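Hastent Learning Systems Group
Minutes of the Demonstration Collection Meeting
24 November 2018

Chair: Mhairi Leckie
Represented: Hastent, Plundance, Poulain

1. Minutes of the previous meeting
The minutes were approved with one correction. The target for the desk-tidying task is 900 accepted demonstrations, as stated in the Vutadine work plan.

2. Progress of collection
The Chair reported that 2,064 demonstrations had been recorded with the hand-held grippers across all tasks. Of these, 579 belong to the desk-tidying task. Plundance has reviewed the full desk-tidying set and returned 70 for relabeling, mostly for late start marks.

Members discussed sessions in which more than one operator works at the same table. Poulain asked whether a second gripper in view would harm training. It was agreed that such recordings be kept and tagged "shared table" until the first comparison has been run.
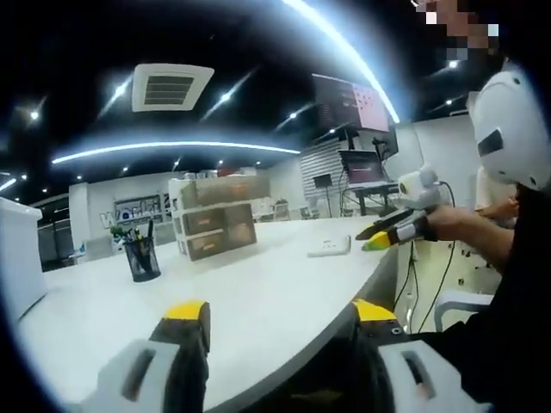 Item 2: Collection at the curved table, with a second operator in a headset holding a gripper at right.

3. Table contents
Plundance noted that the pen holder and the drawer organizer appear in a large share of the recordings. The group agreed that their positions should be changed at the start of each session and entered in the session log.

4. Cables
Operators are to check cable slack before recording. Hastent will provide longer leads.

5. Actions
Plundance: return relabeled demonstrations to the Chair.
Poulain: draft the "shared table" comparison.
Hastent: supply leads; revise the session log form.

6. Next review
The full data review will be held in March. Members are to send agenda items to Mhairi Leckie.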